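We use cookies to remember your newsletter preferences. Accept / Manage

Filed under: Home & Table, Small Projects, Swaps

Print this | E-mail this to a friend

SNACK BOX SWAP: WHAT TO PUT IN, WHAT TO LEAVE OUT

Quick one this month, we're behind on everything. The Stoltcombe snack box swap is back on and sign-up closes Saturday, December 17, 2022, at noon. Not 12:30. Last year we held the list open for stragglers and ended up matching people on the hood of a car.

Same deal as before. You pack one box, you get one box. Drop-off at the Sutherland Street hall, side door, the front one sticks when it's cold. Put your swap number on the bottom of the box, not the lid. Lids wander.

Spending limit is $20 including the box. Please stick to it. A couple of boxes in the May swap were clearly way over, very generous, and the people who got them felt bad about what they'd sent. Under is fine. $17 is what mine came to and it was full.

The box. Anything with straight sides that stands open by itself. Shoe box, gift box, the box your boots came in cut down. Shallow ones look fuller. A colored inside helps a lot, pink or red especially, makes even plain crackers look like a present. If the inside is ugly, line it. Wrapping paper, one sheet, tape at the corners.

Packing order, since people keep asking:

Tall and flat stuff at the back first. Candy in printed wrappers is good there, it's bright and you see it over the top of everything else. Then bars, standing up. Please don't lay them down, you lose half the box and it all slides to one end on the drive over. Foil ones are nice near the middle. Soft packets last, tucked in wherever there's a gap. If you can shake the box and hear it, you need one more packet or a bit of crumpled tissue.

Mix it up some. Something crunchy, something chewy, something you'd never buy for yourself. All one kind of cookie is not a swap box, thats a grocery run.

Things to skip: anything homemade (sorry, we know, allergies), anything that melts, anything already opened. Yes this has happend. Leave the labels facing out or at least don't peel them off, people need to read the ingredients. If you take stuff out of a multipack, copy the ingredients on a card and stick it in the side. No loose nuts. Packaged ones ok if you tick the nut box on the form.

Citrus. We got a lot of questions. Real mandarins are fine if you're dropping off the same day, otherwise no, we had a squashed one in May and the whole table smelled of it until Monday. If you just want the color, go fake. Little plush fruit, knitted things, a jar of tiny pretend oranges on the table next to the box. Lirnero has the jars empty, 2 sizes, get the small. Fill it up with whatever you like. Looks great in the window too once the swap's over and you've eaten everything.

Same goes for the fall stuff. Don't put the pumpkins away yet! A knitted pumpkin cushion with a green stem does fine right through December as far as we're concerned. Orange is orange.

And put a cloth down before you pack. Cherry print, checks, an old sheet, doesn't matter. Foil crumbs get everywhere, and you can pick up the corners and shake the whole thing out the back door when you're done. I did mine on a bare table the first year and was finding bits of wrapper into spring.

Forms are in the tray by the door or reply to this e-mail with "SWAP" and your shirt size. Sorry, not shirt size, that's the fun run. Just SWAP and any allergies.

Late forms go to box 524 at the Tristeteck counter but no promises.
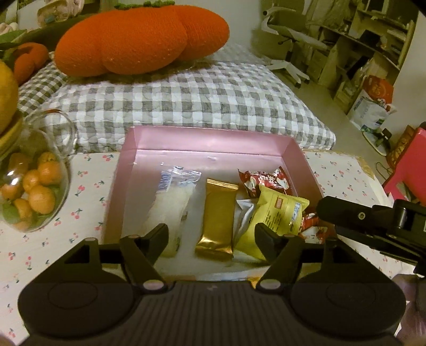
Could we please do a no-chocolate list again? Last time I put my name on it and still got three kinds, which my sister was thrilled about, but I'd love some chips for once. Also is the side door going to be open before nine? I'm on earlies that week and can only drop off on my way in.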